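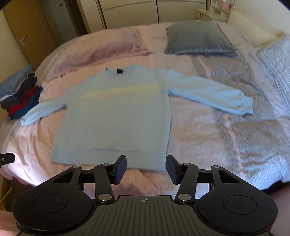
Lasdale releases Forura 12, now with an opinion about sleeves

Fold-planning software learns from recordings made by hand, on beds, by people who already know how to do laundry

MANCUSO, June - Lasdale today released Forura 12, the new version of its perception and planning software for robots that handle clothing. The release adds a rewritten garment model, a two-handed planner that treats both grippers as parts of the same task, and a labeling tool that no longer asks the user to confirm everything twice.

Forura takes recordings made with hand-held grippers and turns them into fold plans that a two-armed robot can try. A person holds the grippers, folds a garment in the way they normally would, and the software works out where the cloth was pinched, which way it was carried and when it was let go. The result is a short list of steps with tolerances attached. Earlier versions did this well for towels. Towels are rectangles, and Lasdale's customers have been polite about how long the company spent on rectangles.

"We had a very good towel product," said Viorica Pop, head of perception at Lasdale. "Then people started sending us recordings of sweatshirts, and the software would find four corners on every one of them. It was completely sure of itself. I have worked with people like that."

What is new in Forura 12

The garment model has been rebuilt. Where Forura 11 looked for an outline and fitted a shape to it, Forura 12 looks first for the features a person would use to get oriented: the collar, the hem, the cuffs and the seams at the shoulder. It then reasons outward from whichever of those it can find. A top with one sleeve pointing down and the other pointing sideways is treated as a top in an ordinary position. In Forura 11 it was reported as two garments.

The model also handles background cloth much better. Recordings made in homes tend to show a garment lying on bedding, and bedding is made of the same stuff as the garment, with the same kind of creases and frequently the same color. Forura 12 keeps separate track of the thing being folded and the thing it is being folded on. In testing, this stopped the planner from trying to fold the duvet, a job for which it had shown real enthusiasm.

The two-handed planner is the largest change and the one that took longest. Previous versions planned the left gripper, then planned the right gripper, then checked that they didn't collide. That was safe and produced folds that looked like the work of two strangers. Forura 12 plans the pair together. It understands that one gripper may be moving an edge while the other has nothing to do except hold the fabric still, and it no longer treats the second gripper as idle and sends it off to find something useful.
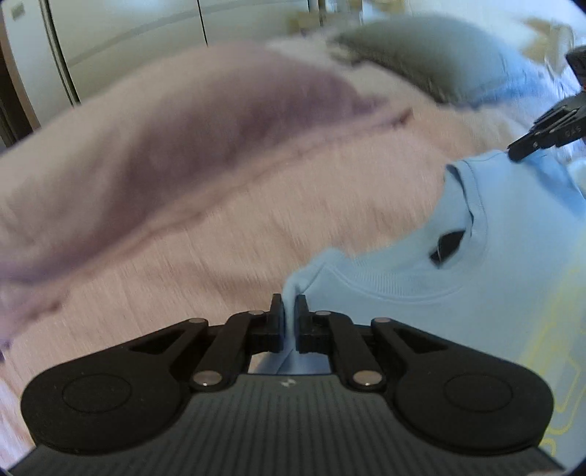
One gripper pinches a folded edge of a light blue top while a finger of a second rests on the fabric near the collar.

"Holding still was surprisingly hard to put into code," said Gaëtan Maillard, who leads the planning team. "The old planner had a cost for motion and a cost for time, and no notion that pressing on something could be a contribution. We added one. Folds got better and the logs got shorter, and I got my evenings back for most of May."

Labeling, with less labeling

The third change is to Forura's review tool, where operators check what the software believes happened in a recording. The tool now proposes its own start and end points for each pinch and shows only the ones it is unsure of. Keyboard shortcuts have been reorganized, and the key that deleted a whole session has been moved away from the key that played it.

Reviewing a batch that once filled a working morning now takes 20 minutes, according to Kunanis, a garment rental and laundering company that has been using Forura 12 in preview. Kunanis supplied 644 recordings during the preview period, all of tops, along with a steady flow of written comments.

"Some of our comments were about the software," said Pongsak Bunnag, operations manager at Kunanis. "Some were about how Lasdale folds a shirt, which I'm sorry to say is wrong. To their credit they made it a setting."

The setting is called House Style. It lets a customer choose the order of folds, the final size of the folded piece and whether a printed graphic should end up facing out. The default remains Lasdale's own method, on which the company is not currently taking questions.

Known limits

Forura 12 does not handle zippers. It will recognize one, mark it on the garment and stop, and the operator then decides what to do. Hoods are supported in a mode labeled Experimental, and the label should be taken seriously. Socks are planned for a later version. The matching of socks is not planned for any version.

Fabric that is the same color on both faces can still confuse the garment model when most of it is bunched up. In those cases the software asks for one more view before it commits to a plan. Customers who prefer the old behavior, in which it guessed, can turn the guessing back on under Advanced.

Lasdale also notes that Forura plans folds and does not judge them. A plan that scores well in the software may still produce a result that a parent would quietly redo. A quality scoring module is in development under Keir Semple, whose team has so far managed to agree on what a bad fold looks like.

"Good is going to take us a bit longer," Semple said. "I've sat through three meetings on collars."

Availability and pricing

Forura 12 is available now to existing customers as a free update from the account page. New licenses start at $3000 per year for a single workstation, including the review tool, the two-handed planner and email support. Recordings made for Forura 10 and 11 can be imported and will be reprocessed with the new garment model on first opening. Lasdale suggests starting this before lunch.

The file format for fold plans has changed. A converter is included and runs in both directions, although plans that use the new holding steps lose them when saved in the old format. Integrators who maintain their own robot drivers should read the migration notes before updating and not, as happened in the preview, afterward.

"People ask me when a robot will do their laundry," said Cosimo Bianchini, chief executive of Lasdale. "I tell them we make the software that works out where to put the fingers. Then they ask again, louder. But it is a good piece of software, and I would put version 12 in front of any pile of sweatshirts."

A live walkthrough of the release will be held online at 3 p.m. on the day of publication and repeated at 9 a.m. the following morning for customers farther east. Both sessions include time for questions. Release notes, the migration guide and the full list of supported garments are on the Forura documentation site.

About Lasdale

Lasdale develops perception and planning software for robots that work with cloth and other soft materials. Its Forura product line is used by laundries, rental companies and research groups. The company is based in Mancuso, where its test room contains a great many neatly folded towels.

Press contact
Press Office, Lasdale, Mancuso
Interview requests for Viorica Pop and Gaëtan Maillard should be sent through the press office. Please state your deadline and, if you have one, your preferred method of folding a shirt.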